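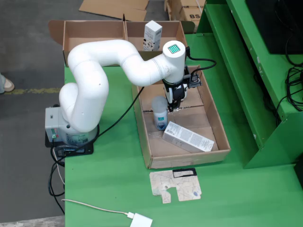 7 December 2020. I continue with the question of damp cardboard, which we opened in August when the delivery from Ullar arrived soft at the corners. The old batch and the new batch look the same from outside, but the new one takes water from the air much faster. For shape I stay with the open rectangular tray, the same kind as on the green table, and I leave closed boxes for later, as the flaps make every result difficult to compare.

Preparation as last time. Four trays of each batch were kept in the damp cupboard over the weekend, the other ones on the shelf beside the heater. One dry tray from the old batch weighed 223 g. I wrote the weight on the bottom with pencil and not with marker, because the marker line spreads when the board becomes damp and later I cannot read it.
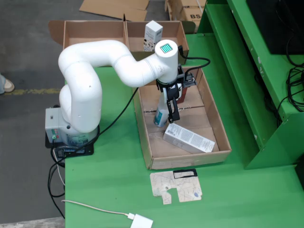

The cupboard itself is not very even. The lower shelf is clearly more humid than the upper one, so I changed the positions on Saturday evening. It would be better to have a small fan inside, but the Torkon fan is too strong and it dries the front row. Please do not switch it on before I have made a cover for it.

Corner test: I load one corner slowly with sand until the fold gives way. The old batch, dry, held 650 g. The new batch, damp, held 352 g and then the fold opened along the glue – the paper itself did not tear. This is for me the interesting part. 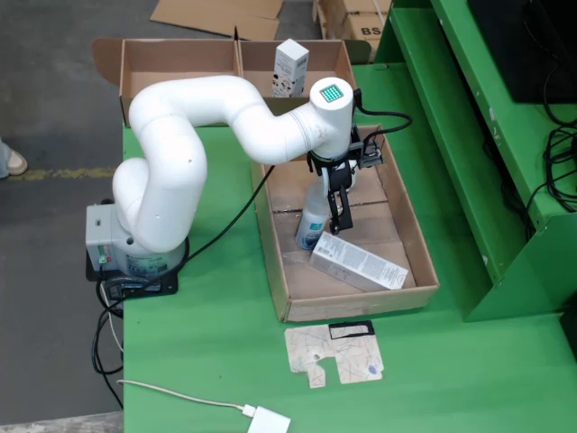 So I suspect the glue more than the board. Mamani sent us a starch glue for comparison and I have put a thin line of it on the spare corners. It must rest one night under weight. The Hasard glue is finished, only a dry piece is left in the can, and I ordered no more of it.
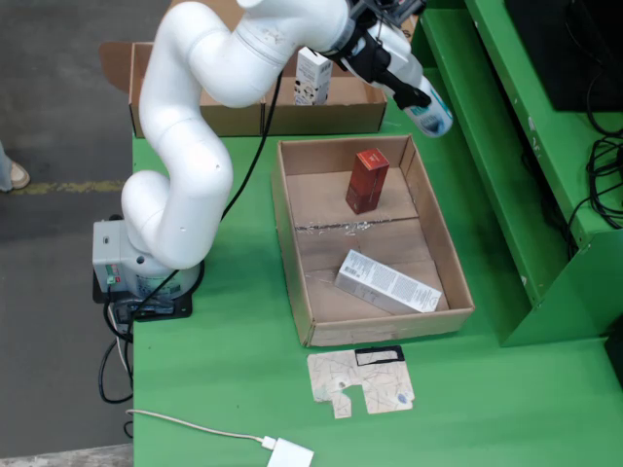
Next I want to look at how the walls bend in, not only the corners. With a tall wall it is hard to say if the bending comes from damp or only from the height. Low walls, like on the brown tray in the middle of the table, should give a cleaner answer, and I will cut the next set in this way. Still to do: new blade for the cutter, more sand, and a second thermometer for the lower shelf.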